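Las mesas de Folstead, a media jornada

Última actualización: noviembre de 2019

Llevábamos tiempo prometiendo una página dedicada a las mesas, y como en septiembre terminamos de repartir los sitios de la planta (31 puestos, si contamos los dos del pasillo, que son más bien repisas con ambición), ya no quedaba excusa para seguir aplazándola. Quien haya pasado por la oficina de Folstead sabe que aquí las mesas son de madera clara, que el sol entra de lleno y que a media mañana cada superficie ha cogido ya su propio carácter – unas se quedan casi despejadas y otras van juntando cables, papelitos y cosas que alguien dejó «un momento». A nosotros nos gustan las dos clases, y las segundas quizá un poco más.

La idea salió de una conversación sobre el catálogo de Hikside, que durante dos semanas estuvo dando vueltas de mano en mano. Todo el mundo quería bandejas apilables, cajoneras con ruedas, un brazo para la lámpara... y cuando sumamos los deseos nos dio un poco la risa y un poco el susto. Así que antes de pedir nada decidimos mirar con calma lo que ya hay encima de las mesas, que es bastante, y que cumple mejor de lo que parece. Los organizadores con huecos, por ejemplo, tienen muchos partidarios en la casa: caben los bolígrafos, las tarjetas, los adaptadores que no son de nadie y esas piezas pequeñas que, si no, acaban en el fondo de una mochila.

Empezamos por el terminal de pago, blanco y con su símbolo de ondas para pagar sin contacto, y seguimos con el portátil abierto, que lleva dos pegatinas pequeñas en la tapa, y el organizador de cartón, con el borde un poco rasgado.

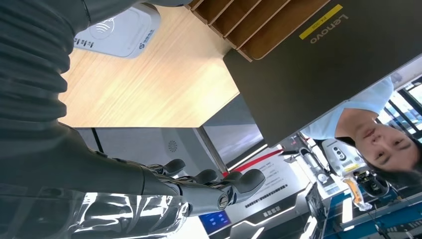 La madera clara, con el terminal cerca de un clasificador marrón de listones.
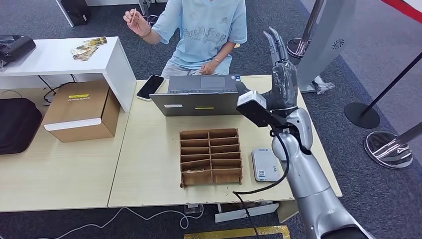 Pues yo el cartón lo defiendo a muerte, nos escribe una lectora, porque he tenido separadores de metacrilato, de metal y hasta uno de corcho, y al final el único que he podido recortar a mi gusto con unas tijeras es el de cartón; cuando se me cansa un lado le pongo cinta y tira otro año. Añade que ella reserva siempre la fila de atrás para lo que usa poco y que la de delante la deja para las gomas, los clips y el bolígrafo bueno, y nos pregunta si hemos resuelto ya lo de los cables.

Qué más quisiéramos, le contestamos desde aquí con mucho cariño. Los cables son nuestro capítulo pendiente. En las mesas que preparamos para el proyecto Dernitent probamos a colgar las regletas por debajo del tablero, y se gana muchísimo sitio arriba, aunque luego hay que agacharse cada vez que se quiere enchufar algo, y hay días en que la espalda protesta. De Stergiou nos trajeron 5 canaletas de muestra, que siguen en su bolsa – la culpa es enteramente nuestra – y que queremos montar antes de las fiestas.

Si tenéis una mesa de la que estéis orgullosos, o una que os dé un poco de vergüenza (estas suelen dar más conversación), mandadnos la foto y un par de líneas contando qué guardáis en ella y dónde. Las iremos colgando en esta misma página, según vayan llegando.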